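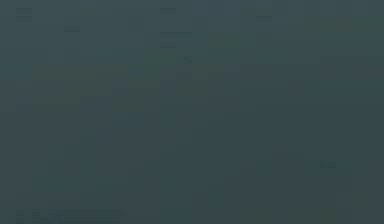
Inside Gridovum on a December evening, all blue-gray and murky green.

I've been meaning to write up how we gather examples for Dridov (our little learning system for putting things on shelves and into bins), and I have a full pot of tea and a free evening, so settle in. I'm going to wander a bit.

213 shares

Quick background for the folks who followed me for the bread posts! At Temside we teach a simulated arm by showing it. A person sits down, picks up the hand controller, does the task in Gridovum, and everything they do gets saved. Each of those recordings is one example. Dridov learns from the pile.

People tend to ask me about the learning part, which I understand, because that's the part that sounds like the future. But most of my working hours go to the pile, and I've grown very fond of it.

We have 1791 examples saved right now. That took us since spring, with a long break in the summer when I was mostly rewriting the thing that names the files. (Please name your files well from the first day. I used the word "new" in far too many of them and I'm still paying for it.)

6 comments

Of those, 488 are for one task, which is setting a mug down on a shelf with the handle facing out. I know that sounds like a lot of mugs. It felt like a lot of mugs! My mother asked what I did at work this fall and I told her mugs, and she said that was nice.

The reason for so many is that there are so many ways to do it well. Some of us come in high and lower straight down. Some of us slide in from the side. I turn the mug early, way before I get near the shelf, and I had no idea I did that until I watched my own recordings back to back.

Guilan Kang turns hers at the very last moment, and it's lovely to watch, but when we trained on my examples and hers mixed together, Dridov would start to turn, stop, and then sort of hover there like someone who has walked into the kitchen and forgotten why.

We talked for a good while about what to do. You could pick one style and ask everybody to stick to it. You could keep both and hope that more examples sort it out. You could tag each one by style. We ended up tagging, which meant going back through all the mugs, and I'll admit I wasn't gracious about it that first afternoon.

It did help, though. The hovering is mostly gone. There's still a bit of it when the shelf is high, and I think we're just thin on high shelves. That's on my list.

Somebody asked in the replies whether simulated examples are "cheating." I don't think so, but I do get where the question comes from. They're cheaper and they're safer, and I can reset the whole world with one key, which I would dearly love to have at home. They also leave things out. Friction in Gridovum is a number somebody typed in, and for a long time that somebody was me, guessing.

So we change it as we go. Each time a new example starts, the friction shifts a little, and so does the weight of the object, and the light, and where the camera sits. Some of those settings make the task harder for the person holding the controller, and we leave them in as long as a person can still get the job done.

Fan is the script that picks the settings. It's called Fan because it fans out the variations, and also because the first version made my laptop so loud that we had to raise our voices over it. Guilan wrote it in one sitting and I've been adding small bugs to it ever since.

What I like about Fan is that it keeps track of what we haven't tried. Left to ourselves, we'd all record the same comfortable middle of everything - mug in the center, shelf at chest height, nice even light. Fan hands you the far corner of the table and says go on, then.

6 comments

A word about mistakes, because this is where I changed my mind the most. In the beginning I threw out every example with a fumble in it. If I bumped the shelf, I deleted it and started over. I wanted the pile to be clean and I was proud of how clean it was.

Well, Dridov learned from my clean pile and had never once seen a bump. So the first time it bumped something, it had no idea what came next. It would just keep pushing, very politely, in the direction it had been going.

Now we keep the fumbles that get rescued. You bump the shelf, you back off, you line up again, you set it down. Those are some of the most useful recordings we have. We even start some on purpose from a bad spot, with the mug tipped in the grip or the arm way off to one side, and record only the getting back.

We still throw out the ones where a person gives up, or sneezes (mine), or puts the controller down to answer the door and leaves the arm hanging in the air for ages. Long pauses are sneaky. The system can't tell that you were signing for a package. All it sees is that, at this point in the task, the right thing to do was nothing.

I wrote a small check that flags any recording where nothing moves for too long, and then I go look at each one myself. Sometimes the pause is real thinking, where the person was working out which way to come in. I keep more of those than Guilan would, and we've agreed to disagree until we have a fair test of it.

If you're starting a pile of your own, even a small one for a class or a hobby arm, my advice is to watch your first few recordings all the way through before you make any more. I mean sit there and watch them at normal speed with your hands in your lap. I caught two problems that way that no chart had shown me - the gripper was being saved a beat late, and one of the cameras had its left and right swapped.

Also, write down who recorded what. Initials are plenty. When something odd shows up in how the arm moves, it's such a relief to be able to say oh, that's from my batch, I was trying out the other hand that week.

And take breaks! My recordings from late in the day are worse, and you can see it plain as anything. The paths get wobbly and I start cutting corners near the end. I now stop at nearly 6 and do the labeling after that, with music on, and the mornings are for recording.

Coming up next for us is bowls, stacked ones, where you have to get just the top bowl without taking its friend along. I tried a handful this afternoon and was humbled. Guilan got it on her first go and was very kind about it, which was almost worse.

I'll post more once we have enough bowls to train on. If any of you have worked out a good way to record two-handed tasks with one controller, please tell me, I'll read every reply. The tea's gone cold and I still have labels to finish, so goodnight from Temside.

213 shares
6 comments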